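About Fullow

Home | About | Classes | Prices | Find us

Fullow is a small cooking school. Evening classes mostly, a few daytime ones, a kids' course in June. Started in a rented church kitchen with two hot plates and a borrowed freezer. Now in our own place on the second floor of the old Aerts building, up the stairs next to the shoe repair. Ring twice, the bell sticks.

What we teach

Plain home cooking. Soup, bread, beans, roast chicken, what to do with the rest of the chicken. Knife skills in the first week, always. Sauces in week four. No sugar work, no wedding cakes, we send people to Grestitier for that and they send us the ones who want to learn rice.

The basic course runs 9 weeks. One evening a week, doors at 6:30, cooking by 7, food on the table a bit after 8. Then everybody washes up. Yes everybody. It's part of the course and it's on the sign-up form so please don't leave early on dish night, every night is dish night.

Who we are

Yetunde Igwe runs the school and teaches most evenings. Cooked in hospital kitchens before this, then a hotel, then had enough of hotels. Writes all the handouts herself. If a recipe says "till it smells right" that's hers and she will not change it.

Two other teachers, part time. Bread is its own thing and has its own teacher, who is in at 5 in the morning and would like people to stop emailing at night asking about starters. Reply comes next day.

How classes work

Groups of 7. We tried bigger, the stove line was a mess. You work in pairs plus one three, and we swap the pairs around every week so you don't end up always chopping onions for the same person.

Bring an apron and something with a lid. Closed shoes. We have knives, pans, towels. Allergies go on the form, and tell the teacher aswell on the first night.

Price for the basic course is 319 dollars, food included. Single evenings are 40. Missed a week? Come to the other group's class that week if there's room, call first. No refunds after week two, sorry, the shopping is done by then.

The Clorkuvlow shelf

Our lending library. Cookbooks, mostly secondhand, named after the cafe that gave us the first box when it closed. Take one, write your name in the notebook, bring it back before your course ends. Pages with sauce on them are fine. The pressure cooker book has been gone since winter, if you have it no questions asked.

Coming up

New basic course starts in June. Kids' course same month, ages eight and up, mornings. Bread is full, there is a waiting list by the door and also on the contact page. Gift cards at the desk or by mail, alow a week for mail.

From our guest page

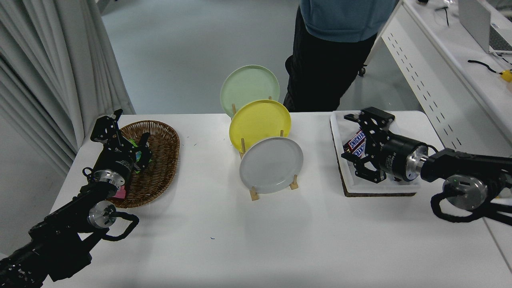 Took the basic course last year and signed my brother up for the next one. I still do the bean soup every week, half the salt Yetunde puts in. Only complaint is the parking, there isn't any after six, so take the bus. Is the bread waiting list really as long as they told me at the desk?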